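How to Read a House Price Headline Before You Act on It

By Ifor Pumphrey

Every month somebody publishes a number saying home prices went up or down, and every month people who were planning to sell in spring decide to sell now, or the reverse. I have watched this for long enough to distrust most of it. You don't need a finance degree to check one of these figures. You need the original release, a calculator and a bit of bad temper.

Step 1. Find the release, not the story.
News items get shortened, then shortened again. Go to whoever produced the number and download the table. If there's no table, stop there. A lender's press note with a percentage and no method is advertising.

Step 2. Ask what was compared with what.
"Down 5 percent" could mean against last month, against the same month last year, or against some peak picked by the person writing. Year-on-year is usually the safer one for housing, which has seasons. August always looks different from January. If the figure is called "annualized," a single month or quarter has been stretched over a full year, and a small wobble will look like a crash.

Step 3. Find out how many sales are behind it.
My own town, Sustdale, got a scary headline last year: median price down sharply in one quarter. I pulled the county records and found 41 sales. In the quarter before there had been 80. Most of the missing ones were new houses on the Melnychuk development, which had sold out. Take the expensive houses off the market and the median drops, even if every remaining home is worth what it was before.
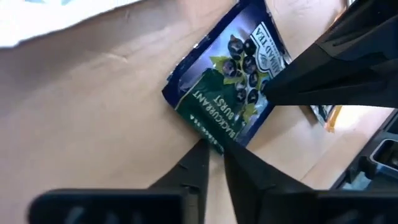
Blackcurrant Burst, in its foil.

Step 4. Check median or average.
The average gets dragged around by one mansion. The median doesn't, but it moves when the mix of homes changes, as in Step 3. A repeat-sales index, which follows the same houses over time, handles both problems better. It also ignores new construction and arrives late. Pick your poison and know which one you picked.

Step 5. Look for asking prices passed off as sale prices.
Listing sites love this. An asking price is a hope. Fadwa Fawzy, who handled closings here for years, used to write the asking and closing prices side by side on a legal pad, and the gap told her more than any index did. You can do the same with your county's deed search and some patience.

Step 6. Take off inflation.
If prices rose 3 percent and everything else rose 4, homes got slightly cheaper. Few headlines bother with this when the bigger number sounds nicer.

Step 7. Wait for the revision.
First estimates get changed. Put a reminder in your calendar for 30 days out, go back to the same table, and write the new figure next to the old one. Do it a few times and you'll learn how much the source tends to move.

A reader, Moataz Abou Zeid, asked whether a paid forecast is worth having. Ask the seller for its forecasts from previous years, with the results next to them. I'm still waiting for mine.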